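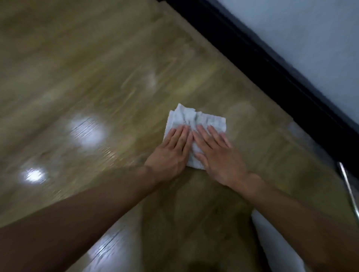
# Doing the floor by hand, and a few other floor things

I gave up on the mop in April. I'd had one of those flat ones with a clip-on pad for years and it did a decent enough job in the middle of the room, but along the skirting and in the corner by the radiator it just pushed a grey line about. So now I get down there with a cloth and both hands, and I like it far more than I expected to (my knees are less keen, more on them in a minute).

## The cloth

Use an old one. My best floor cloth is a white towel that has been through the wash so often it's gone a bit thin, and it beats anything I've bought. White is good because you can see what you're picking up, and you know when to turn it over. Cut a bath towel into four and you've got a stack to last you years. Don't bother hemming them! They fray, you snip the threads off, life goes on.

Fold it so it's a bit bigger than your two hands side by side. Any larger and the back end drags about and gets under your knees. If it bunches up as you go, stop and shake it out, otherwise the ridges leave streaks and you'll be doing that bit again.

## Palms down

I used to scrub with my fingertips and wonder why my wrists ached. My neighbour Jarmila Zeman put me right on this. Flat palms, both of them, arms nearly straight, and lean. Your weight does the pressing and your arms only steer. Go along the boards, with the grain, and overlap each pass by about half a hand. Work backwards towards the door, obviously, though I have boxed myself in behind the sofa more than once.

Take your rings and watch off first. I scratched a lovely long line into the hall floor with a bracelet clasp and it's still there under the rug.

## How wet?

Hardly at all. Wring the cloth out, then wring it again, and if it still leaves beads of water on the floor it's too wet. This goes for real wood and for laminate, which can swell at the joins if you let water sit in them. I keep 2 cloths on the go, one damp and one dry, and do a patch about the size of a tea tray with the first and then straight over it with the second. Slow, yes. But you can walk on it in socks straight away and there are no smears when the sun comes in low.

## What I put in the bucket

Warm water and a tiny squirt of washing-up liquid, and most weeks that's all. Too much soap is what makes a floor look dull, so if yours has gone cloudy try it with plain water a couple of times before you buy anything. I did try a bottle of Firkine once. Smelled nice, left the floor tacky, and I went over the whole lot with plain water to get it off again.

No vinegar on waxed or oiled boards, please. And no steam.

## Marks that won't budge

- **Scuffs from shoes:** a clean pencil rubber, or a dry cloth and a bit of patience.
- **Candle wax:** ice in a bag on top until it's brittle, then lift it with an old bank card.
- **Sticky patches:** lay the damp cloth on it and press down while you count to 100. Then wipe. Going at it dry only spreads it.
- **Felt-tip:** depends on your finish. Test behind a door first.

## Knees

A folded bath mat is better than any garden kneeler I've had. Push it back with your foot as you go. I do one room and then have a cup of tea, and I don't try to do the whole downstairs in one morning any more.

## Washing the cloths

Hot wash, no fabric softener (it coats the fibres and then they won't soak anything up), and dry them flat on the airer. Give them a good shake outside before they go in or you'll find half the hallway in the filter. Mine live in a bucket under the sink, and when one gets too tatty for the floor it goes out to the shed for bike chains.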